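Nusthorpe appliance repair scheme: progress report to the Sutherland fund
April 23, 2020

Hello again, and thanks for bearing with me while I got the sums straight!

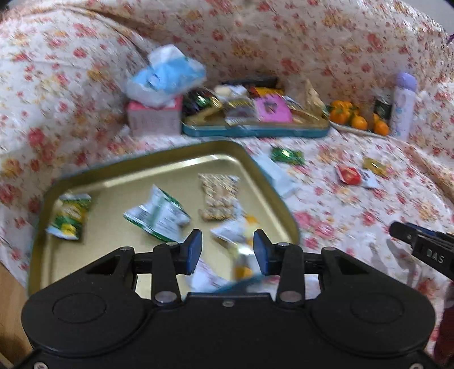 Where we've got to
We've now spent £2,708 of the grant, mostly on door seals, thermostats and van fuel (the Grarnedden run is longer than I'd bargained for). Two fridge engineers are out on calls and I'm still on the phones.

What's held us up
Compressors, mainly. Nilon have had us waiting over three weeks for a delivery, so a couple of freezers are sitting in the workshop looking sorry for themselves.

Next
I'd like to add washing machines by August, if you're happy with that. Receipts to follow.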